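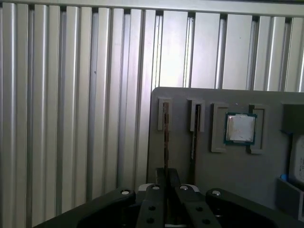 Shinji Fujimoto wrote in to say that memory either works or it doesn't, and that anyone who pulls the sticks out of an old desktop, rubs the contacts, and puts them back is mostly doing it to feel busy. I printed his letter out and pinned it over the bench. I half agree with him, and I've been doing this to old office machines for longer than I'd like to admit.

So, a few words on the subject of reseating memory, posted 6/7/22, for the people who keep asking whether it's worth the trouble. The thin boards up top are standing on edge in a pair of slot holders on a gray plate, with ribbed metal behind. I like a holder. I've seen too many modules left in a heap on a desk, under a coffee mug, or in somebody's shirt pocket with the keys. Whether standing them up does them any good beyond keeping them off the desk, I couldn't tell you. The people at Roteck say in their bench notes that it does, but then Roteck sells holders.

The advice you'll find everywhere is that a dead machine wants its memory reseated before anything else. I kept a tally at the Braststead shop for a while, mainly to win an argument. Out of 902 desktops that came in with no picture on the screen, 22 came back to life with a reseat and nothing more. You can call that a good return for a minute's work – Siebe De Smet does, loudly – or you can call it a lot of minutes. I also don't trust my own numbers all the way, as some of those machines had been carried in from a car and may have been knocked back into shape by the ride.

Then there's the eraser business. Pink eraser, white eraser, a dollar bill, the hem of a T-shirt. I have tried most of them and seen no difference I'd put money on. If the edge looks dirty, wipe it. If it looks clean, leave it alone and spend your time checking which slots the manual wants filled first.

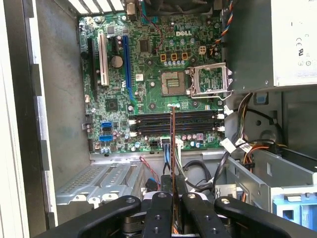 *Dell board in an open desktop case, no cooler over the socket and the retention frame swung open. The memory slots are the black ones.*

Half the guides will tell you the slot color says which ones to pair. Fine, when there are colors. With a row of slots all the same black you're back to reading the tiny print on the board, or guessing, and most people guess. The latches on the ends should close up against the stick. I've heard it said that you need to hear a click. Some boards click, some don't, and I once pushed on one at Schouten until I heard a click I did not want.

More from the Sasunstead bench in September, if the parts show up.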